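Ticket: Laptop stuck in update loop after removing bundled software from recovery image
Product: Hatent Slim netbooks, Stovia recovery image
Opened by: Kobe Koster
Assigned to: Jeanine Stevens
Priority: Normal
Status: Resolved
Opened: April 8, 2020

Kobe Koster wrote:

I look after a batch of small Hatent laptops for Grelau. They came with Windows 10 Home and a Stovia recovery partition. The drives are small, so before I handed the machines out I used the Stovia Image Trimmer to take out the extra language packs, the printer drivers and the trial software. That part went fine and I got a fair amount of space back.

The trouble started with the last feature update. The machine downloads it, restarts, gets to 20 percent, sits there for a while, then restarts again and says "Undoing changes made to your computer." After that it boots to the desktop as if nothing was wrong. Overnight it tries again and does the same thing.

What I have tried so far:

Ran the Windows Update troubleshooter. It says it fixed something, but the next attempt fails the same way.
Stopped the update service, renamed the SoftwareDistribution folder, started the service again. No change.
Unplugged everything from the USB ports, including the mouse.
Ran Disk Cleanup with system files checked.
Turned off the Cuypers antivirus that was on the image.

None of the machines I left untrimmed have this problem. I would like to avoid going back to the full image if I can, as it leaves hardly any room for people's files.

Jeanine Stevens replied:

Thanks for the list, that saves some time. Please send the following from one of the machines that fails:

1. The version of the Image Trimmer you used. It is on the About tab.
2. The profile file it saved when you ran it. It ends in .trm and is in the Stovia folder on drive C.
3. Free space on C and on the recovery partition. Disk Management will show both.
4. The output of sfc /scannow, run from a command prompt opened as administrator.

Also, please turn the Cuypers antivirus back on for now. Turning it off does not unload its driver, so it doesn't tell us much either way. If we need it gone we will uninstall it properly later.

Kobe Koster wrote:

Profile file attached. Answers to the rest:

The Trimmer is the one that was on the USB stick in the box. The About tab only says "Release, November" with no number.
Free space on C is over 4000 MB. The recovery partition shows 460 MB in total, and Disk Management says it is 100% free, which I don't believe.
sfc says "Windows Resource Protection found corrupt files but was unable to fix some of them."

Jeanine Stevens replied:

The "100% free" reading is normal for a recovery partition. Windows shows it that way whenever it can't look inside. You can ignore it.

The sfc result matters more. I went through your profile and there are two things in it I want to change.

First, "Component store cleanup" is set to Aggressive. In the November release this setting deletes the store files for every language pack that was removed, but leaves their entries in the registry. The update then looks for files that are gone. That would also explain why sfc can't repair anything, as it takes its copies from the same store.

Second, 4000 MB is too little for a feature update on this model. It will start with that much and then run out partway. You need a good deal more, and the simplest way to get it is to give the update an external drive to work from.

Try this on one machine only:

1. Back up anything the user needs.
2. Download the full Windows image for the same build and edition that is on the machine now. It must be the same build, or step 4 will refuse it.
3. Mount it by double-clicking it and note the drive letter.
4. Run DISM with /Online /Cleanup-Image /RestoreHealth, with the mounted image as the source and /LimitAccess at the end.
5. Restart and run sfc /scannow again. It should come back clean. If it says it repaired files, run it once more.
6. Plug in a USB drive with plenty of room, formatted NTFS.
7. Start the update. When it says it needs more space, choose the external drive from the list.

Leave the USB drive plugged in until you see the desktop. Don't run the Trimmer again before the update is finished.

Kobe Koster wrote:

Step 4 gave me error 0x800f081f, source files could not be found. I checked the drive letter twice.

Jeanine Stevens replied:

Look in the sources folder of the mounted image. If the file there is install.esd and not install.wim, the source line has to start with esd: in place of wim:. Also check the index number at the end of the line. Home is often 1, but some downloads hold several editions. DISM /Get-WimInfo will list them.

Kobe Koster wrote:

It was install.esd. Changed that and the restore went to 100 percent. The first sfc run repaired files, the second was clean. The update took the external drive and got past 20 percent with no restart. It took most of the afternoon - the processor is slow - but it finished, and the version number in Settings is the new one.

One question before I do the others. Can I trim again now, or will it come back next time?

Jeanine Stevens replied:

You can trim again, but set "Component store cleanup" to Standard. You will get back less space, by about 2000 MB, and updates will keep working. Language packs and trial software are safe to remove. I would leave the printer drivers in.

The newer Trimmer has the Aggressive setting turned off and warns you if you turn it on. I have added a download to your account page.

Kobe Koster wrote:

Done on the rest of the batch, all updated. Please close.

Resolution: Component store repaired from matching image, update run with external drive, trim profile changed to Standard.

Attachments (2)

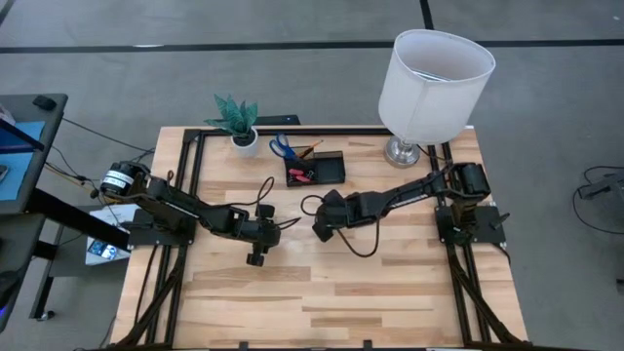
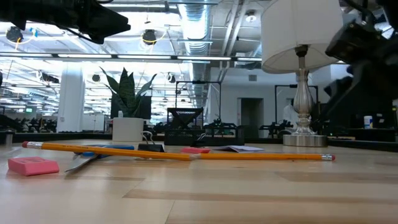 Both pictures: wooden tabletop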